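Adamar Shared Workshop
Tips: an outdoor camera with its own wiper

These notes cover the small motorised wiper on the bench by the back door. It clears the front window of a weatherproof camera box, and it runs by itself once the controller is set up. Most of the parts are ordinary and the whole thing can be built in a weekend.

Choosing the box
Use a box with a rubber seal and a flat, clear front. Curved fronts are harder to wipe and the blade lifts at the edges. We use the Hunent box in the medium size, but any with a proper gasket will do. Drill the cable hole in the underside, never the top, and leave a drip loop in the cable before it goes in.

Clean the clear front with warm water and washing-up liquid. Window spray can cloud some plastics. Try it on an offcut first if you must use it.

Fitting the motor
A hobby servo is strong enough. Mount it above the window on a small bracket and fix the arm with the supplied screw, not glue. Cut the blade from an old car wiper with a sharp knife, 43 mm long, and check that the edge is clean. A ragged edge leaves lines.

Set the arm so the blade only just bends against the window. If the servo hums when it is parked, there is too much pressure. Back the bracket off half a turn and try again.

Deciding when to wipe
The first version wiped every 30 seconds, day and night. It wore out the blade and it was noisy. The current one looks at how sharp the camera picture is and wipes only when the edges go soft. Straight lines are the best thing to measure, so aim the camera at something with plenty of them, such as rows of windows or a roofline. 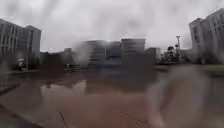
Rooflines and windows blurred by water streaks over the flooded square. Lower right, a large pale ring, well out of focus.

Save a few pictures in bad weather as well as good, and test the setting on both. Grey sky has almost no detail in it and will read as blurred however clean the window is. Leave the top third of the picture out of the measurement. Standing water is smooth too, so leave out the lower half if the ground floods. Our score for a clear window is 908 with the Sitport controller. Yours will be different, so write it on the lid.

Put a limit on it. Four wipes in a row with no improvement should stop the motor and send a message. Fog on the inside of the window looks much the same to the software as rain on the outside, and wiping will not shift it.

Looking after it
Dry the drying-agent sachets on a radiator and swap them in February and again in autumn.
Wipe grit off the blade by hand before the first test.
Check the cable gland with a finger. It should not turn.
Unplug the servo before moving the arm by hand, or you can strip the gears.

Spare blades and brackets are in the Baloyi drawer, under the soldering bench. Please put the sharp knife back in its sleeve.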